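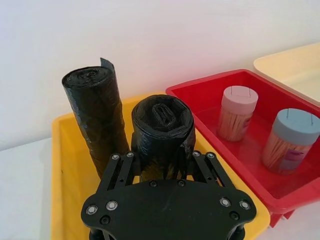

The Picking Arms at Flellora: Your Questions, Answered at Length

Last updated 3/18/21

Hello, all. Many of you have stopped me in the hallway or by the time clock since the first arm went in on the Lindgren side of the building, and I've tried to give everybody a decent answer, but I know I've told different people different amounts depending on how late I was for something. So I've sat down and written it all out. Some of these came from the box in the break room, some from new hires, and a few from people's spouses (hello, spouses!). If your question isn't in the list, come and find me, or leave a note at the front office in Clellcombe and I'll add it.

Rafferty Crenshaw, Floor Operations

What are the arms doing, exactly?

They're picking small household goods out of open bins and handing them on to the packing bench. If you've worked the small-goods line you already know the stuff: rolls of trash bags, toothpicks, sponges, candles, the little things that people add to an order at the last minute. We carry 342 of those small items at the moment, and the arms are cleared to handle only part of that list. The rest is still picked by hand, the way it always has been, and you'll see from the sheet at each station which is which.

Everything before and after that step is the same. A person fills the bins and a person packs the box. The arm does the reaching in between, over and over, and I hope that's the bit most of us will miss least.

Why did we start with small goods?

Two reasons, really. The first is that it's the job people asked to be moved off of. Every time we do the yearly survey, the small-goods line comes up for sore wrists and sore shoulders, and for being dull, and I can't argue with any of that (I did it myself for a long stretch, back when the line ran along the dock wall). The second is that the things are light. If an arm drops a tub of toothpicks, we sweep up toothpicks. I wouldn't want to be learning all this with gallon jugs of bleach.

Is my job going away?

I've put this one near the top on purpose, and I'll be as plain as I can. Nobody on the current roster is being let go on account of the arms. That was agreed before the first crate was opened, it's in writing, and you can ask for a copy at the front office. Hours are protected as well as jobs, which a few of you were sharp enough to ask about.

What I can't promise is that the work will look the same. When somebody leaves the small-goods line of their own accord, we may not fill that exact spot again. We may fill one in returns, or on the dock, or as a station tender instead. So the number of people standing at that line will most likely come down over time, and I'd rather you heard that from me now than worked it out later from the schedule.

What's a station tender?

It's the new job, and we're still getting used to the name. A tender looks after the arms at a station: keeping the bins stocked, clearing a stuck pick, checking the gripper, pulling anything damaged, and calling for help when something's beyond them. It suits people who like to keep an eye on several things at once. It also suits people who know the goods, and this is where our longtime line folks have been so good at it. They can look at a bin and tell you which item is going to cause trouble.

The pay is a grade up from line picker. Training is paid, done on the clock, and takes 18 hours spread over a couple of weeks, with more time if you want it. You don't need any background in computers.

What kind of trouble do the goods cause?

All kinds! Trash bags on a roll are a good one to talk about. A fresh roll is wound pretty tight and the gripper can close on it nicely, but the plastic is shiny and crinkly, and if the outer end has come unstuck there's a flap standing up that the arm may try to grab instead of the roll. Then the roll spins, or unwinds, and you have a yard of black plastic coming across the bench at you. The tenders have learned to stand the rolls upright and smooth down the flap if they spot one.

The tall narrow rolls also tend to lean, and the short wide ones don't, so the two sizes need different handling even though they're nearly the same product. Clear containers are hard in another way. The camera up by the gripper has to make out the edges, and a see-through side full of toothpicks doesn't give it much of one. A colored lid helps a good deal.

Why are the bins different colors?

This comes up more than anything else, and I like it as a question. The colors are for us. The software can be told to look at any bin in any color, but people working next to a moving arm want to know at a glance what goes where, without reading a label upside down. At the small-goods stations we've settled on yellow for bags and wraps and red for toothpicks and other small tubs. Please don't swap them around to be tidy, even if the yellow ones are all stacked up and the red ones are on the far side of the room. If you run out, ask a tender and they'll send somebody.

Please don't overfill them, either. The gripper is wider than your hand and its fingers need to get down on both sides of the thing it's picking up. A bin packed to the rim looks efficient and is a misery to pick from. A few items standing with space between them will keep the arm going much longer.

Are they safe to work beside?

They're slow when a person is near and they stop on contact, and we've set them gentler than the supplier suggested. I've leaned on one with my forearm to see what it would do, and it stopped and waited for me. Still, there are metal linkages in those grippers that open and close like a pair of pliers, and a pinch is a pinch. So keep your fingers out of the bin while the arm is over it. Press pause, wait for the light to go steady, then reach in. Long sleeves, lanyards and loose hair should be tucked away, the same as at the conveyor.

If anything feels wrong, hit the red stop button. You won't be asked to justify it. We'd much sooner restart an arm a dozen times in a shift than have one person hesitate.

Who teaches the arm a new item?

We do, with some help. The software comes from Fleketow, and their people set up the first items with us, but for a while now the tenders have been doing it on their own. You stand the item in a bin a few different ways, guide the gripper to it, let it close, and repeat until the arm manages by itself. Then you try it with a second item crowded in next to it. It takes patience and a fair amount of coffee.

The log from our first full month shows 3231 tries, and 2187 of those ended with the right item on the bench with no help from anyone. I've posted those figures by the time clock, and I'll go on posting them whether they flatter us or not. Our hand pickers are better than that by a mile, as several of them have pointed out to me with great pleasure. It does mean that a person stepped in on the rest, and that's the part of the tender's day we need to staff properly. We had it too thin at the start, and I'm sorry to the folks who were running back and forth.

Does the camera watch us?

No. The camera on each arm looks where the gripper looks, so what it gets is mostly bins, bench and wall. Your hands may pass through when you're stocking. The pictures are used for working out picks and for sorting out what went wrong with a bad one. They aren't used for timing breaks, scoring people or discipline of any sort, and that's in the same written agreement as the part about jobs. If you ever see a picture used some other way, bring it to me or to your shift rep.

Will our pick rates be compared with the arm's?

They won't. I know that a few people started racing it (you know who you are, and yes, you won), and it's all in fun, but please don't hurt yourselves over it. Your targets haven't changed and there's no plan to change them. The arm is slower than a good picker on nearly everything. What it has going for it is that it doesn't get a sore shoulder.

What if I don't want to work with one?

Then tell your lead, and we'll do our best to place you somewhere else. There's plenty of hand work in this building and there will be for a long time. A couple of people tried the tender job, gave it a fair go, found it lonelier than the line and went back, and that was fine. I do take the lonely part seriously. On the line you stand elbow to elbow and talk all day, and at a station you may be a few steps from the next person with a humming machine in between. We've moved two stations closer together to help with that, and if you have other ideas I'd love to hear them.

Can we name them?

You already have, from what I hear. Keep it clean enough for visitors and I'll happily put up the labels.

What happens next?

The next change is in April, when we'll add a second station on the Lindgren side and open up more tender training. Sign-up sheets are at the front office, and the places go first to people now on small goods. After that we'll stop for a good while and see how everyone is getting on before we decide on anything more. There'll be a sit-down on each shift beforehand, with food — proper food this time, I promise, not the leftover crackers — and the shift reps will have the floor for as long as they want it.

How do I report a problem with a station?

For anything urgent, press stop and call a tender. For everything else, write it on the clipboard hanging at the station, with the item and the bin color if you remember them. Scrappy handwriting is no trouble at all. I go through the clipboards at the end of each shift, and if you put your name down I'll come by and tell you what we did about it.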